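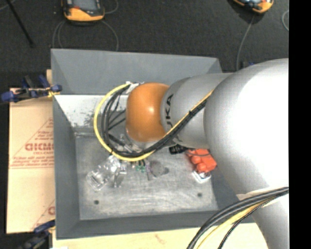
Figure 3. Bin-picking cell with the arm over the grey bin. The external cables are led past the wrist in a loop and bound with cable ties.

4.2 Cable routing and bin fixing

The second group of rules in the Drillutau guideline covers cables that run on the outside of the arm. Most cells we looked at were built for a fixed task and later given new tools, so the cables had been added one at a time. The guideline asks for three things. Cables must be bundled and tied at each arm segment they cross. The slack at the wrist must be held in a single loop, long enough for the full range of the last joint. The loop must also be checked against the walls of the bin at the lowest allowed tool position.

The cell in Figure 3 has a yellow cable and a bundle of black cables following the same route, with a tie where the bundle crosses the grey segment. The loop is wide and hangs to one side of the wrist. A wide loop puts little strain on the cables, but it takes up room over the bin and can hide small parts from a camera mounted above. We therefore rate loop size and view of the bin floor as separate items on the checklist (items 10 and 11).

Bin fixing is treated in the same section of the guideline. A bin that shifts by a few millimeters will spoil the calibration between arm and camera, and the error is easy to mistake for a poor grasp. Hand clamps, such as those at the left side of the cell, are accepted for test work. They must be checked before each series and kept outside the path of the arm. For production use, the guideline calls for bolted stops.

We applied the checklist to 112 log files from the Odon and Wieser sites, covering 3369 picks. Each log was read by two reviewers, who did not know which version of the rules was in force. Stops caused by cable contact were recorded apart from other stops – the older Neria format mixes the two, and those logs were left out. Cable ties were replaced every 800 picks at both sites, whether or not they showed wear.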